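About Us
2 min read

We're Elero, and we fix robots that have stopped behaving. Grippers, mostly. I started the shop after a bad November at my old job, when an arm we'd set up to tidy laundry kept closing its fingers, telling us everything was fine, and driving off with nothing.

The fault took me 40 hours to find. The software called any full close a "grab," so two fingers meeting on thin air counted as a success! Worse, it would close the same way with a hand nearby, and one evening it pinched mine. Nothing broken, but I was pretty mad (mostly at myself — I'd skipped the force check).

So that's how we got into this. We still work on household setups, with clothes and baskets and couches all over the place, and a fingertips-together close is the first thing we look at.

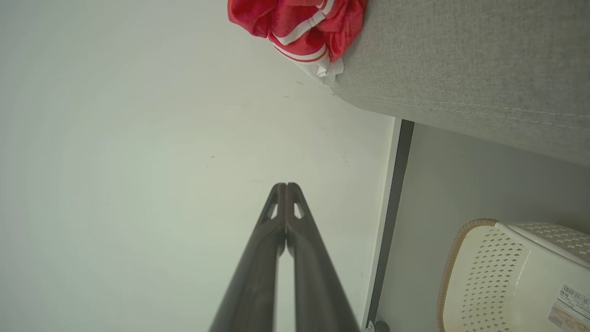
What we do when something goes wrong

You send us the logs and we read all of them, even the boring ones. Then we run 104 closes on the bench with the force limit turned down, and we write up whatever we find in plain English. If the machine isn't safe to run, we'll say so and we won't sign it off. We've lost a couple of jobs over that and I'd do it again.

Related
Why the Halard wrist kept drifting
Flustlow: our fault log tool
Boateng cable recall notes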